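Search this site Search Menu

Bromell Robotics Data -- About Us

5 minute read

Most companies in our line of work will tell you that robots are on the verge of cleaning your kitchen. We have heard it said from enough stages to be tired of it, and we sell into the same market, so take our tiredness for what it is worth. Bromell gathers examples for robot learning. A person drives two arms through a chore, the motion and the camera views are saved together, and somebody else's model is trained on the result. That is the whole business. We do not build the arms and we do not train the models, although we run a small one in house to check whether a batch is any good.

How we got here

Bromell began as a testing shop. Clients sent us arms and grippers and asked if they did what the brochure said. Often the answer was "sometimes." When the same clients started asking for training examples, we said no for most of a year. We did not believe that copying a person's movements would get a machine very far, and parts of that doubt are still with us. What changed our minds was a job called Caro, a table-clearing project where the examples we had been handed were so poor that no one could have learned anything from them, machine or otherwise. Operators had rushed. Half the recordings started with the gripper already closed on the object. Every cup stood in the same place.

We threw that set out and recorded 361 new ones. The model got better. It did not get good. We put both of those sentences in the final report and the client asked us to take the second one out. We left it in, and they hired us again the next February.

What we do all day

The work is slower than visitors expect. An operator sets up a table, drives the arms, resets the table, and does it again. Meals are our main subject at present: cups, cans, trays, spoons, shells, peelings, the stuff that is left after people have eaten. A bag or a bowl is part of the layout too. Clear plastic is hard on cameras, and a crushed can never has the same shape twice, which is why the tidy blocks and bright cubes you see in so many demos stay in a drawer here.

Each layout gets at most 17 recordings before it has to be changed. We would like to say that number came from research. It came from an argument, and it has held up well enough that we stopped arguing.

Failed attempts are kept and labeled as failed. Some buyers want them and some ask us to leave them out of the delivery, but we do not delete them, and we do not relabel a drop as a "release." If you have bought data elsewhere and found no drops in it at all, you may want to ask where they went.

The part we are not sure about

Our internal project, Oyelaran, is an attempt to find out how much any of this carries over from one table to another. We record a task in one room, train on it, and try it in a second room with different furniture and different light. The results so far are mixed. A change of lamp has hurt us more than a change of arm. Adding more recordings from the first room helped for a while and then quit helping, and we are suspicious of anyone who claims a straight line there -- including us, in an older version of this page.

We also do not know how much the operator matters. Two people can clear the same tray and leave very different motions behind, one smooth and one full of little corrections. Common sense says the smooth one is the better teacher. Our own tests have not backed common sense up.

Mindano

Mindano is the name of our recording and review software. It is not for sale. It saves the joint positions, the gripper state and the video on one clock, and it lets a reviewer reject a recording with a written reason. A reviewer may not approve their own session. We have 2 reviewers at the moment and 24 operators, so there is usually a backlog, and we quote delivery dates with the backlog included.

Working with us

We will ask what you plan to do with the examples before we quote. If your plan is to show one clean run on video, you do not need us; a patient person and a free afternoon will do. If you want to know how often the thing works on an ordinary messy table, we can help you find out, and you may not enjoy the number.

Sample recordings are sent on request, drops included. Page last revised 30/01/2019.

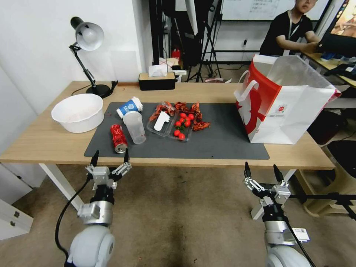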